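Hand-held grippers and head cameras in a shared workspace: what rules do you actually use?

Posted in Workshops and Shared Spaces

keane_upstairs

Hi everyone, long-time reader here and not much of a poster, so please be gentle with me! I've been asked to write the house rules for our data collection floor at Enddale, and I'd love to hear how others have gone about it before I put my name to something silly.

We have people doing everyday tasks with hand-held grippers, most of them wearing a head camera as well, and the recordings go toward training robot arms later on. The arms themselves live in another building, and I think that's why the safety side was left alone for so long. Our site manual runs to 189 pages and the whole thing is written for powered machinery, with fences and light curtains and lockout tags. It has a lovely chapter on emergency stops. It has nothing on cables, sore wrists or what to do about the people who are in somebody else's recording. 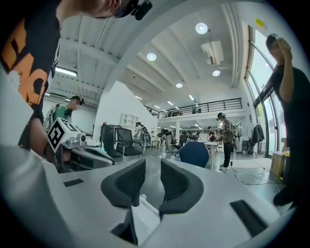

What I have so far is a single page. Cables get run along the wall side or taped down before anyone picks up a gripper. Nobody records for longer than a set stretch without putting everything down, although I haven't settled on the stretch. Chairs go back under a table when they aren't being used. Everyone on the floor has signed a consent form, including people who are only there to fix a monitor. My questions are mainly about that last one and about the breaks, but if I've missed something obvious I would be very grateful to hear it.

prurkari_floorlead

Welcome out of the shadows! You're further along than we were at your stage, so don't be too hard on yourself. We've been at this in Prurkari for 3 years now and our page has been rewritten more often than I'd like to admit.

On breaks, we settled on 18 minutes of recording and then everything goes down on the table, head camera included. People will tell you they feel fine and want to finish the batch, and they usually do feel fine, but the neck complaints tend to show up the next morning (mine certainly did). The person running the session calls the break, so no one has to be the one who asks. We also swap hands where the task allows it, and we keep a spare headband in each size so that nobody's cinching one down too tight all afternoon.

On consent, please split your form in two. The first part covers people who are recording. The second covers people who may be seen while somebody else records, and it should say in ordinary words who will look at the footage, how long it's kept, and how to ask for it to be taken out. We went back through our files last May and found 691 clips with a passer-by in them who had signed nothing at all. Sorting that out took far longer than a form at the door would have. Visitors now get a coloured lanyard, and if one comes through, the nearest person stops recording until they've gone past. It sounds fussy, but it only takes a day or two to become habit.

One thing I'd add to your page is a walking rule. When you're wearing a camera and looking down at your hands you lose track of who is beside you, so we ask people to stand still while recording and to stop the clip before they move to another table. Wipe the gripper pads and the headbands between users too. Ours get quite grubby by lunch.

Happy to share our two-part form if you send me a message. It's written with our privacy rules in mind, so have your own people read it over before you use it.

tapedown

just tape the cables. gaffer tape not packing tape, packing tape leaves goo on concrete and lifts at the corners anyway. or hang them from above if your landlord lets you. rest of it is common sense imo

cultlow_bench2

I agree with nearly all of the long answer, with one small grumble. The fixed break never quite suited us at Cultlow, because folding towels and moving heavy pots are such different jobs on the arms. We grade the tasks as light or heavy on the task card, and the heavy ones get a shorter session and a longer rest. It's a bit more paperwork for whoever plans the day, but people stopped skipping their breaks once the timing made sense to them.

I'd also gently suggest a line about screens and badges. Head cameras pick up a lot more than you'd think, and we once had to bin a whole morning's work over a payroll sheet left open on a monitor. Our rule now is that any screen in the room shows either the recording software or nothing, and personal phones go in the cubby by the door. Print it large and put it up where people put their headsets on. Ours was in a binder for months and I doubt it was opened twice.

keane_upstairs

Thank you all so much, this is wonderful! I've split the form, added the walking rule and ordered the gaffer tape. I like the light and heavy grading very much and will try it on the next set of task cards. Message on its way about the form.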